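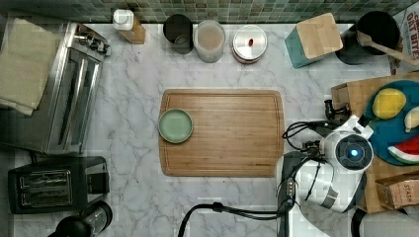
Bamboo board and small green plate on the counter.

Search this blog Go
Home Recipes Bread Notes About

Soda bread, fifth attempt

December 1, 2019

The last four loaves were gummy in the middle. I had blamed the oven, but the fault was in the dough: too much buttermilk for the flour. Carketti wholemeal takes up less liquid than the Irlow flour I used until February.

Quantities are now 600 g flour and 5 g salt, with the buttermilk cut by a fifth.
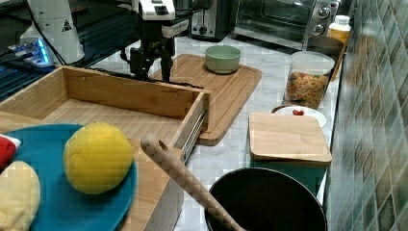 Mix by hand and stop once no dry flour is left. Shape, cut a deep cross and bake at once. The middle read 84 degrees when the crust looked done, so I put the loaf back until it reached 95. The crumb is drier and slices cleanly. Next time I will try less soda.

Contact | © Asanka Herath | Back to top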